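Workshop notebook, Plonden site, December
Small-parts sorting, notes after the first full Saturday shift

Started at 7.40. Bench 2 and bench 3 both on the mixed returns from Gravach, which come in as they always have, everything tipped into one carton with no inner bags. The Aguirre cell had the sealed stock on the other side of the room and ran by itself until the label roll ran out.

Totals from the sheet: 137 cartons through the cell, 15 through the benches. On paper that looks bad for the benches and I want it written down that it isn't a fair comparison. The cell gets cartons with one kind of item in them. The benches get what the cell refuses. Before the change everybody had a share of both, and an easy carton was a bit of a rest between two awkward ones. Now the people on the benches get awkward ones all day. Two of them said so at the tea break without being asked, and I had noticed it in my own hands by eleven.

Suggested to the Gramar office that we rotate off the benches every two hours, with the off-bench person minding the cell, doing labels and moving pallets. They want to see a month of figures first. I said fine, but asked that the figures include refusals, or the month won't tell them anything.

Small items are still where the time goes. Clips, magnets, little plastic pieces. Anything thin that lies flat gets chased across the tray before it comes up, and two of the same thing lying together tend to be taken as one. Best results so far come from closing slowly and square to the long side of the item — coming in at an angle just rolls it.

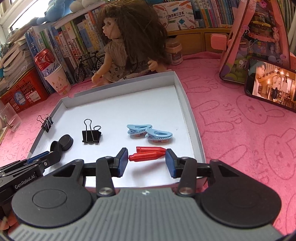
Tried a few ways of laying out the work before dinner. A shallow tray is better than a deep one, as the wrist doesn't have to come over a high wall each time. A plain light bottom to it helps the eye. Fewer items at once also helps, though then somebody has to keep topping up, and that is a job in itself that isn't on anybody's sheet. Put it down as "feeding" for now so the hours show somewhere.

Stopped the cell twice in the afternoon. First time was a crushed carton, cleared in a minute. Second time it had put 4 cartons in a row on the refuse line that looked perfectly good to me. Turned out to be tape over the code. Gravach could fix that at their end in a day if anyone rang them. I will ring them Monday.

The training sheet needs rewriting. It still says "call the supervisor" for every stop, and the night shift hasn't got one on the floor any more. In practice whoever is nearest clears it. That is sensible enough but they should be shown how, signed off for it, and paid the same as the day people who do it. Sent that up as its own message so it doesn't get lost in the rotation one.

Noise is better than it was. You can hear the radio from bench 3 now. Against that, people talk less, as the benches were moved apart to make room for the guard rail. Would like to try turning bench 2 round so the two face each other. Needs nearly a metre more cable on the lamp and nothing else that I can see.

To do:
Ring Gravach about tape
Spare label rolls at the cell, keep 3 on the shelf
Lamp cable for bench 2
Ask again about rotation when the refusal figures are in
Grease on the cell's outfeed rollers, the end one is squeaking

Finished 4.10, swept up, cell left on standby.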